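Workshop Tips: Recording Pill Bottle Pickups for a Learning Arm

By Ferenc Lengyel, Whitlock bench notes, December 2022

Every sales sheet that crosses my desk says a two-arm setup will learn to tidy a medicine shelf from a handful of examples. I have my doubts. We sat through 920 recordings on the Maswood job before I would let anyone say the word "learned," and I still wouldn't leave it alone with my own prescriptions. If you're going to collect examples anyway, you may as well collect ones worth keeping.

Mix your bottles

Orange ones, white ones, tall, short. A model fed one bottle learns that bottle. See-through plastic is the hard case, and the glossy wrap on some bottles throws streaks of light that change when you nudge them an inch. Record plenty of those.
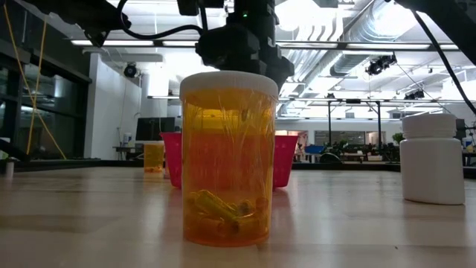 Put something in a few of them, too. A bottle with some weight at the bottom tips differently from an empty one, and I've watched demos fall apart over it. Use dummy capsules or dry beans. Real medicine has no business on a practice table.

Don't trust a clean start

The Urkia manual tells you to set every bottle upright on the same spot. Fine for the first day. After that, lay some on their sides, stand one by itself, and pile a couple in the basket so they get in each other's way. Move the basket. Leave something on the table that isn't part of the job and see whether the arm cares.

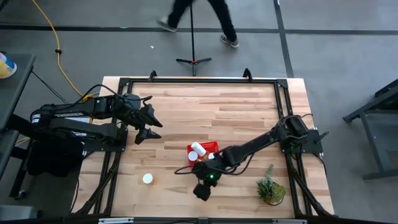 Keep the bad takes, but label them

Out of one batch we threw away 130 takes for fumbles, then spent most of March wishing we had them back. A fumble with a good recovery is useful. A fumble marked "success" by someone in a hurry is poison, and I find those in every batch I check, ours included.

Swap operators

Two people driving the arms will grab the same bottle in different ways. One person for weeks on end gives you a very good copy of that person's bad habits.

Be stingy with the score

Test on bottles that were never in the recordings. Flekodwood quoted us a success rate, and when I asked which bottles they tested on, I got a brochure. Ask anyway, and get the answer in writing before you pay for the second arm.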